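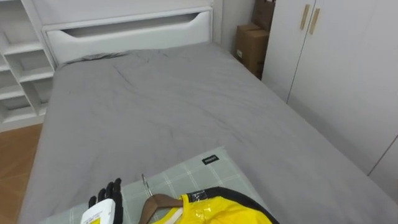 A small bedroom asks a good deal of its furniture, and the guest quarters at Dorkwood were furnished with that in mind. Lucienne Texier, who directed the refit for Winbridge, began with storage and allowed the bed to follow. White was chosen for the larger pieces, so that the wardrobe, with its slim gold-toned handles, sits quietly beside a white headboard and a plain grey sheet. The open cubby shelving is left bare until a guest arrives, and the recess in the headboard is intended for a book or a pair of glasses.

The house receives visitors for stays of up to six nights. Guests are asked to hang outdoor clothing before sitting on the bed, and a wooden hanger is provided for the purpose. Light, shiny fabrics crease easily and should be hung by the shoulders, with the collar settled before the garment is put away.

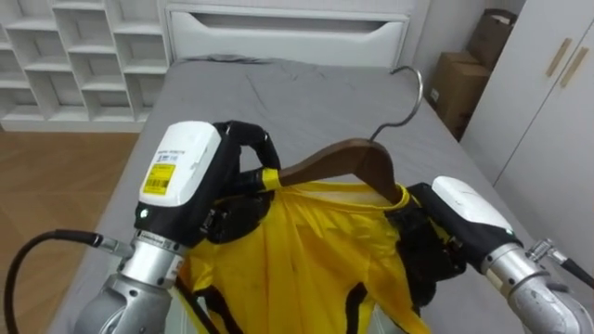

Pillows and bedding

Hugo Deschamps oversees the linen. His standing instruction is that the fitted sheet be drawn towards the foot of the bed and smoothed by hand, with the sides left to fall over the base. Two pillows are supplied for each guest — the flatter one beneath, the fuller one on top — in checked covers of a muted green.

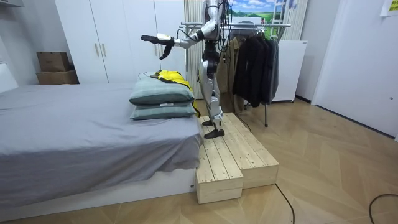
Sage-toned pillows at the head of the bed, with a yellow garment laid over them.

The same restraint governs the floor. Pale wood was laid in a herringbone pattern, and rugs were ruled out at an early stage. Odette Fleury, who advised on materials, argued for timber that would be allowed to show its marks,
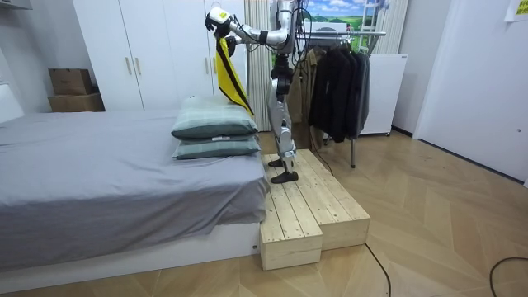 and her view prevailed for the boards as well as for the smaller joinery. Unpainted pine may be wiped with a barely damp cloth; polish is not used. The room is aired for 40 minutes each morning, and the wardrobe doors stand open during that time. A second bedroom, to the same plan, is due to open in May.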